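Checking the Shape-Sorting Board

Set the green board flat on the dark floor of the work area, with enough space in front for the part being tried. Clear every opening before starting.
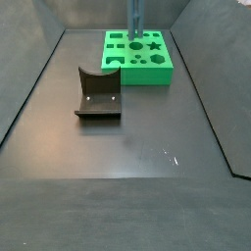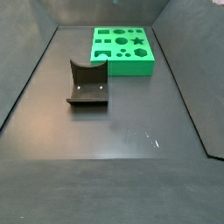
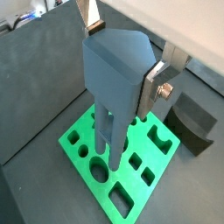 Start with the star and the hexagon, then move to the small round holes. Lower each part straight down – do not twist it or press hard. If it catches, lift it out and try again, up to four times. Record the result on the Brarkby sheet and give the sheet to Lina Ghanem by the end of January.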